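Subject: Re: [longate-floor] what happens to the packing tables?
Date: Fri 9 September

Hi all,

> Does anyone on days know if the grippers are replacing us at
> the tables or not? I heard 8 benches by May and then I heard
> none. Kurum people were in again and they don't say much.

I've been on the Prendaleck setup since it came in, so I'll tell you what I know (not everything!). No bench closes this year. What does change is that a few of us per shift go over to showing the job with the hand-held grippers, and the arms get trained on what we do. Same boxes, same lids, only you're doing it with a gripper in each fist and it feels like eating soup in oven mitts for the first week.

My wrists noticed before I did. At my old bench I did 500 boxes on a good shift and never thought about it. With the grippers I'm at 200, and management has agreed in writing that those hours don't count toward rate – please hang on to that letter, it's pinned up by the Chala line too.
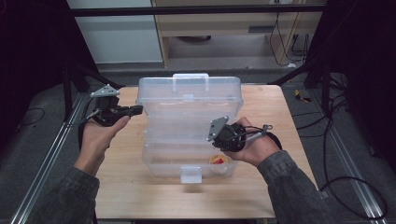 Things to ask before you sign up

1. Which pay code you're on. It should be 602. Mine was wrong for two weeks and payroll fixed it, but I had to chase them.

2. Who gets the recordings. Kurum does, for training the arms, and they've told us supervisors can't pull them to check on you. I'd like that one in writing as well.

3. Whether you can go back to your bench. Yes, with a week's notice.

I kind of like it, to be fair. You start noticing how you do a latch, where your thumb goes, all that stuff you never had words for. But it's our know-how going in there, and I want the union to bring that up when the rates get looked at again – anybody else?

Come by on break if you want to try the grippers on.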